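Tolavia Suture Pad Notes
README, last touched Wednesday, January 4, 2023

Hi! If you found this folder you're probably into suturing practice, or you're about to be. I started Tolavia as one messy text file about practice pads and it grew into a folder of notes and pictures, so now it gets a proper README like a grown-up project.

What's in here

There are 283 pictures, all of practice pads being stitched, plus a plain spreadsheet with one row per picture. The pads are the soft, skin-like kind with wounds cut into them. I care about the wounds and the thread, so that's what the notes are about: how the edges sit, where the needle goes in, how the strand lies on the surface, whether the knot ends up on the line or off to one side (mine wander, sorry).

The columns

pad: which pad it is. I named them so I wouldn't mix them up. Macapagal is the set I bought first, and Turkow is the one that came after in June. Names only, no deeper meaning.

wound: straight, curved, or open. "Open" is my catch-all for anything that gapes and shows the inside, and it's the one I'd split up if I ever redo this.

thread: color and how much of it is in view (none, a bit, a lot).

stage: needle out, needle in hand, needle in pad, tying, done. I label this from the one picture only, so if I couldn't tell I wrote "unsure" and moved on. There are more unsures than I'd like!

remarks: whatever I felt like typing. Spelling not guaranteed.

How I set up the pads

Pad on a folded towel, towel on the table, lamp off to one side. Straight overhead light makes the surface look flat and I lose the edges completely. I cut my thread long at the start, way too long really, and then spend half the session moving it out of the way. A shorter piece is nicer to work with but I hate re-threading, so here we are.

When a hole starts tearing from being stitched too often I rotate the pad and use a fresh spot. I keep the torn bits in the set, marked "worn" in remarks. They're useful if you want to see what pulling too hard does over time.

The open wounds

These are my favorites and also the ones I'm worst at. With a straight cut the two sides want to meet. With an open one the rim folds up, the lip bulges, and you have to decide how big a bite to take before you can even think about closing. I use a curved needle and let the curve do the work, wrist turning, no shoving.
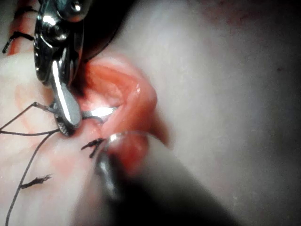
The other thing with these is that thread gets everywhere. Dark thread on a pale pad is easy to follow, and I'd pick it again for that alone, but once it drops into the red part you really have to look for it. If you're adding rows for open wounds, please say in remarks where the strand runs, even if it's just "left side, loops down." It helps a lot when you come back later.

Known problems

Shadows. Metal is shiny and throws bright spots and dark patches all over the place, and some of the pictures are hard to read for that reason. I left them in.

The stage column changed halfway through. Version 2 has "needle in hand" and the old one didn't, so roughly 6 rows may still carry the old wording.

Zedby was supposed to be a separate folder of knots. It's empty apart from a title. One day!

Using it

Take it, print it, argue with my labels. It's one person's practice notes and it isn't medical teaching, so please don't learn wound care from me. If you fix a row, put your initials in remarks so I know which ones have had a second look.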